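How to keep a small food cupboard in order
22/09/2020

When I moved to my flat in Fulside, the kitchen had one cupboard for dry food and nothing more. It has three shelves and the door opens only halfway. For the first months I bought things which I already had, and I threw away things which I had forgotten. In this page I explain the method I use now. It needs one free afternoon at the beginning and then a few minutes each week.

What you need

A clean cloth, warm water with a little washing-up liquid, a roll of paper tape, a thick pen, a notebook and some jars with good lids. I use the Stindix jars from the household shop in Betancur Street, but old jam jars are also fine if you wash them well and the lids don't smell.

Step 1. Take everything out

Please do not try to clean one shelf at a time. I did so in the first year and I only moved the mess from the top to the bottom. Put all the food on the table or on the worktop, also the small packets that have fallen behind the others. Then wipe the shelves, first the top one, and leave the door open until the wood is fully dry.

Step 2. Look at the dates

There are two kinds of date and they do not mean the same. "Use by" is about safety, so food after this date goes in the bin. "Best before" is about taste and quality. Dry pasta, rice and most tins are usually good for a while after it, if the packet is closed and was kept in a dry place. A tin which is swollen, leaking, rusty or deeply dented along the edge should not be opened.

Write the month on a piece of tape and stick it on the front of each packet. I write only the month and the year, for example "August 21", in large letters.

Step 3. Make groups on the table

Set the food in groups before you put anything back. My groups are tins, grains and pasta, baking, breakfast, and things for drinks. Your groups can be different. A person who bakes every week needs more space for flour than I do. 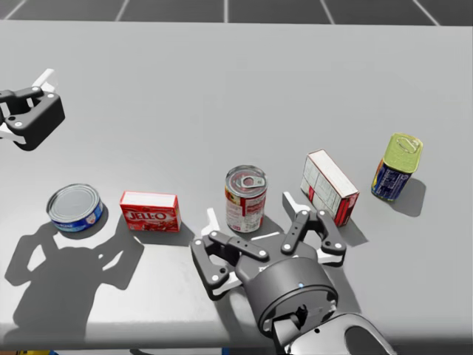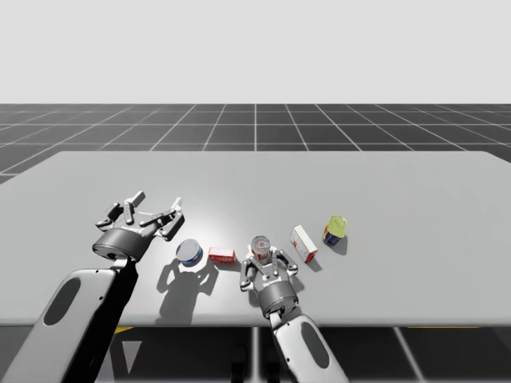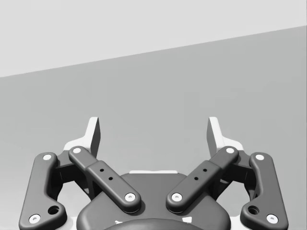
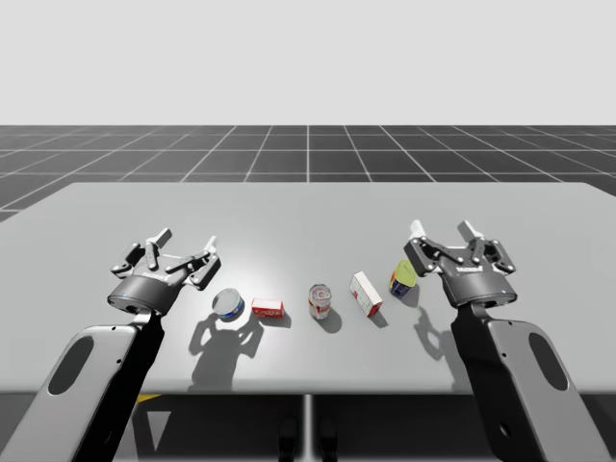

When the groups are made, you will see quickly which one is too big. In my case it was lentils. I had bought them in three different shops and all the bags were open. I wrote "no lentils" at the top of my shopping list and it stayed there for a long time.

Step 4. Fill the jars

Flour, sugar, rice and oats go in jars. Do not put new rice on top of the old rice. Empty the jar, pour in the new rice, and put the old rice on top, so it is eaten first. If the cooking instructions are on the packet, cut them out and fix them to the jar with tape. For my rice I have written "1 cup rice, 2 cups water" and this is enough.

A jar for 300 g of oats is too small if you eat porridge every morning. Take a bigger one.

Step 5. Put the food back

Heavy things go on the bottom shelf. The middle shelf is for the food of every day, and the top one is for baking and for spare packets. Tins with the nearest date stand in front. I leave a space of 8 cm between the highest jar and the shelf over it, so my hand can go in without knocking anything.

If you have tins of the same size, you can stack two of them but I would not stack three. Small sachets, such as yeast or stock, go upright in a shallow box. The box that I use came with Bidura tea and it has exactly the depth of the shelf.

Step 6. Write the list

Inside the door I have a sheet of paper with two columns. On the left is the food that I always want to have, and on the right I make a mark when I open the last packet. Before shopping I copy the marked lines in my notebook.

Small moths

If you find fine threads in the flour or small holes in a bag, throw away this bag and check all its neighbours. Carry the rubbish out of the flat the same day. Vacuum the corners and the small holes for the shelf pins, then wash with vinegar and water. New flour can stay in the freezer for a few days before it goes in the jar, but let it come back to room temperature with the bag closed.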